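ホーム 連載 論考 書評 バックナンバー お問い合わせ

機械にうちの仕事ができるか、という質問に疲れた

2021年2月24日
この記事は約11分で読めます
印刷する | メールで送る

中古パソコンの再生工場で働いていたと言うと、たいてい同じことを訊かれる。「ああいう仕事、もうロボットがやるんでしょう」。歯医者でも訊かれたし、引っ越しの見積もりに来た人にも訊かれた。訊くほうに悪気はない。新聞でもテレビでも、そういう映像を見せられているのだから当然だと思う。アームがすっと下りてきて部品をつまみ、すっと差し込む。音楽がついている。十数秒で終わる。

私の答えは毎回「まだです」で、そのあとの説明が長くなるので、だんだん「どうでしょうねえ」で済ませるようになった。今回はその長いほうを書く。

先に立場をはっきりさせておくと、機械が嫌いなわけではない。洗濯機は偉大だと思っているし、現場では電動ドライバーを誰よりも先に使い始めた。気に入らないのは、「できた」という言葉の使い方である。

再生工場のカンダーム班、と言っても通じないだろうから普通に言うと、私がいたのはCendarという会社の分解・組み立ての班だった。企業のリース上がりのデスクトップが束で届く。横に寝かせ、側板を外し、埃を飛ばし、メモリを抜き、ドライブを抜き、調べて、だめなものは替えて、戻す。班は5人で、いちばん忙しかった10月に303台を出荷した。自慢できる数字かどうかは知らない。同業の人なら多いとも少ないとも言うだろう。機種と状態によるからだ。

この「機種と状態による」という一言が、以下の話のほとんどすべてである。

同じ年に、Zernulonという会社の営業が来た。組み立て用のロボットアームと、部品を並べておく治具と、それを動かすソフトウェアをひとそろいで売りたいという。工場長が乗り気で、デモを見に行くことになり、私も連れていかれた。行きの車の中で工場長は、メモリの抜き差しと拡張カードの取り付けだけでも任せられたら楽になるぞ、と上機嫌だった。私も、楽になるならなりたかった。

デモはきれいだった。アームがメモリをつまみ、スロットの上に運び、押し込む。ぱちんと音がして、見学者が「おお」と言う。私も言ったと思う。そのあとで、成功率はどのくらいですかと訊いたら、条件によりますという返事だった。どの条件ですかと訊くと、担当の人は手元の紙を見て、今のケース、今の基板、今のメモリで、177回試しています、と言った。うち何回入ったのかは、資料に載っていなかった。後日メールで訊いたが、返ってきたのは新しいパンフレットだった。

ここで意地の悪いことを言えば、177回というのは、うちの班なら数日で済む回数である。メモリは1台に何枚も挿さっている。しかも私たちは、違うケースと違う基板と違うメモリで、それをやる。前の持ち主が妙な場所に結束バンドを留めていることもあるし、爪が片方折れていることもある。スロットに付箋の切れ端が詰まっていたこともあった。

挿すという動作だけを取り出せば、機械はたしかに上手になった。私が若いころに見た展示会のアームは、決まった位置に決まった角度で突っ込むだけで、部品が少しずれていればそのまま基板を割りに行った。いまのものは押した感触を見ながら位置を探ったりする。そこは認める。認めたうえで言うのだが、挿すのは仕事のうちのいちばん楽しいところで、いちばん短いところでもある。

時間を測ったことがある。古い機種を1台、届いた箱から棚に置くまで。私の手で30分かかった。そのうちメモリを挿していたのは、息を一回吸うあいだくらいのものだ。残りは何をしていたのかと言われると困る。ケーブルをよけていた。ネジが一本足りないのに気づいて、同じネジを探していた。電源のファンから変な匂いがする気がして、顔を近づけていた。前に同じ型番で基板の裏に傷があったのを思い出して、ひっくり返して見ていた。こういうことには工程名がない。工程名がないものは見積書に載らず、載らないものは自動化の計画でも省略される。
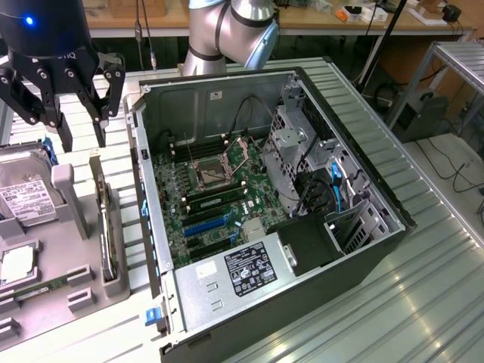
文=ピロシュカ・ボジク

経験者なら、ケースの中身よりも先に、左のトレイのほうを見ると思う。ハードディスクが置いてあり、拡張カードが溝に立ててある。柱や切り欠きのついた、部品のための席だ。この席を誰が作り、誰が部品を座らせるのか。私が自動化の話で訊きたいのはそこである。

うちの作業台に、あんな席はなかった。メモリは帯電防止のトレイに重ねてあったし、抜いたドライブは積んであった(積むなと何度も貼り紙が出た)。拡張カードは箱に立てて入れて、金具どうしが引っかかっているのを手でほどいた。機械に渡すとなれば、まずそれを一枚ずつほどいて、向きを揃えて、溝に立てる人がいる。その人の時給は、たいてい「準備」という欄に入る。または、どの欄にも入らない。

CPUソケットの話もしておきたい。押さえの金具が開いてレバーが立っているあの状態が、私はいまだに怖い。剥き出しのソケットの上で何かを落としたらどうなるか、一度やった人は忘れない。私は一度やった。ネジだった。型によってはピンがソケット側にびっしり生えていて、曲がると肉眼ではどこが曲がったのかわからない。光の当て方を変えながら、拡大鏡で一列ずつ見ていく。曲がりを見つけたら針の先で起こす。起きることもあるし、折れることもある。折れれば基板ごと終わりで、その日は昼ごはんがまずい。

ああいう場所でアームを使うなら、私が知りたいのは成功したときの映像より、失敗したときの振る舞いである。つまみ損ねたとき、止まるのか。落としたとき、落としたことを知っているのか。知っていたとして、どこに落としたかを人に伝えられるのか。Zernulonの担当者は、異常時には停止しますと答えた。停止。それはわかる。停止したあと、隣で人がケースを傾けて、懐中電灯でネジを探すのだ。その人はアームが動いているあいだ、ずっとそばにいなければならない。

結局うちは買わなかった。値段のせいだと工場長は言ったし、実際そうだったと思う。私が反対したから見送られた、というような格好のいい話はない。

ケーブルのことを書き忘れていた。

ケーブルは、たぶんいちばん難しい。メモリやカードは板である。硬いし、つまんだ場所がわかれば反対側の端がどこにあるかも決まる。SATAケーブルはそうはいかない。端をつまんでも、途中がどこにいるのか本人に訊くしかない。ドライブの棚のあいだを通して曲げて、蓋に挟まらないように逃がす。硬いやつは戻ろうとするし、古いやつは曲げた形に癖がついている。新人に教えるとき、私はこれをうまく言葉にできたためしがない。「なんとなく、こいつが行きたいほうに行かせて」と言って、嫌な顔をされた。自分でも言葉にできないことを機械に教えろと言われたら、私は降りる。研究している人たちは言葉なしで教える方法をいろいろ試しているそうで、人が操縦したとおりに覚えさせるとか、何千回も見せるとか、それでうまくいくならぜひ見たい。見たいというのは、編集していないものを、という意味である。

家の中の話に移る。工場を辞めてから、こちらを訊かれることのほうが増えた。

知り合いの事務所がKivowという皿運びのロボットを試していた。アームのついた台車のようなもので、流しの横から食器洗い機に皿を入れる。同じ大きさの白い皿なら入れた。汁椀になると、伏せて入れるのか上を向けるのかで迷っているように見え、箸は最初から対象外だった。では箸は誰が入れるのかというと、皿を待っている人が入れる。箸を入れるついでに椀も入れてしまう。そのうち皿も入れてしまって、台車は充電場所から動かなくなったらしい。

Shiraziという、タオルを畳む機械もあった。こちらは展示場で見ただけだが、感心したのは畳むところより、タオルを広げて入り口のクリップに挟む係の女性の手際だった。見事な速さで角を見つけて、左右の手でぴんと張って渡す。機械はそれを畳む。私は彼女に、このままご自分で畳んだほうが早くないですかと訊きそうになり、さすがに飲み込んだ。洗濯物の山から一枚を引き出して角を見つける、あの人がやっていた部分が、タオルを畳むという家事の大半だと思う。靴下が中に紛れていれば、その場で選り分けるのも込みで。

反論はいくつも聞いてきたので、覚えているものに答えておく。

一つは、環境のほうを機械に合わせればいい、というもの。これは正しい。自動車の工場はそうやってきたし、食器洗い機だって、皿をあの籠に並べるという人間側の譲歩で成り立っている。新品のパソコンを同じ型で何万台も組む工場なら、部品の席を作る値打ちは十分にあるだろう。だが再生工場に来るのは、世の中が勝手に使い終えたものである。揃っていないから安く買えて、揃っていないものを扱えるから商売になっていた。そこに、まず揃えてくださいと言われても困る。台所も同じで、うちの椀を全部同じ形に買い替えるくらいなら、手で洗う。

もう一つは、進歩は速いのだから五年後を見ろ、というもの。五年後は見たい。ただ、私はこの「五年後」をもう何度か迎えている。そのたびに映像はきれいになり、つまむものは増え、床に落ちたネジを拾うのは人のままだった。次の五年で変わるのかもしれない。変わったらそう書く。変わる前から「もう変わった」という値段で売られるのが困るのである。

三つめは、おまえは自分の仕事を守りたいだけだろう、というもの。これには少し腹が立つ。私は腰を悪くして辞めた。寝かせた筐体の上に一日じゅうかがみ込む仕事は、体に悪い。切り口で指も切る。代わってくれるものがあるなら、代わってほしかった。隣の台にいた人たちも、たぶん同じことを言う。守りたいなどと思うほど、あの椅子は座り心地がよくなかった。

それでも一つだけ気がかりなのは、「もうすぐ機械がやる」と言われている仕事は、その「もうすぐ」のあいだ、賃金が上がらないし、人も育てられないということだ。うちでは新人の研修が短くなった。どうせ入れ替わる作業だから、と会議で言った人がいる。機械は来なかった。研修は短いままだった。曲がったピンを起こせる人は、私が辞めた時点で二人しか残っていなかった。これは機械の責任でもなければ、研究室の責任でもない。だが、十数秒の映像を見て「できた」と早合点した側には、いくらか責任があると思う。

だから、買うかもしれない立場の人には、見学のときに訊いてみてほしいことがある。部品を並べたのは誰か。昨日のうちに何回失敗したか。失敗のあと、誰が何分かけて元に戻したか。違う型のケースを持ち込んで、目の前でやってもらえるか。うちの工場長は最後の一つを訊いた。担当者は、事前に図面をいただければ、と言った。十年前の、メーカーももう作っていない筐体の図面である。

帰りの車で工場長はあまり喋らず、途中で寄った店で蕎麦を食べた。翌朝には次の束が届いていて、一台目は側板のネジの頭が潰れていた。ゴムを挟んでみたがだめで、結局ドリルで揉んで外した。

印刷する | メールで送る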